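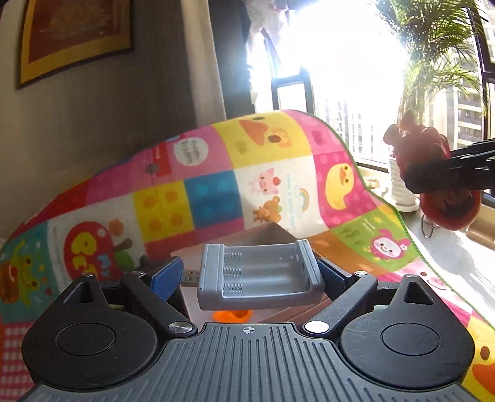
I have worked the small-returns bench at Tikstead for long enough to remember when automation meant a faster label printer. Now it means grippers, and I'm delighted – more than I expected to be. The items that come to us are awkward by nature. Take a battery charger, an open gray tray with three springs down one side and a USB plug sticking out of the end. Two blue pads can hold it by its ends and leave the plug alone. I find that lovely to watch, every single time!

What changes for us is where the attention goes. We used to spend a shift moving around 700 items from one spot to another, and by August my wrists knew it. On the Cloven line the job is closer to teaching. You think about how you pick a thing up, which end you trust, how hard you squeeze. People who had never been asked for an opinion on handling are now the ones the engineers come to first, and quite right too.

The Flimthorpe site got 10 extra training days out of the switch. We should get the same, and the pay grade should follow the skill. That is my one firm demand, and I'd make it to anyone upstairs.

I'd also keep the odd stuff coming: charms, plush toys, fruit boxes, anything with a strange shape. A bench full of identical cartons teaches very little, and it's dull for the person standing there.
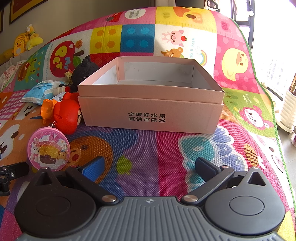
What I'd ask for next

More say over the pace, first of all. A target set from a spreadsheet doesn't know that a key ring takes longer than a box. Then a proper rotation, so everyone gets a turn at the new work – including the night crew.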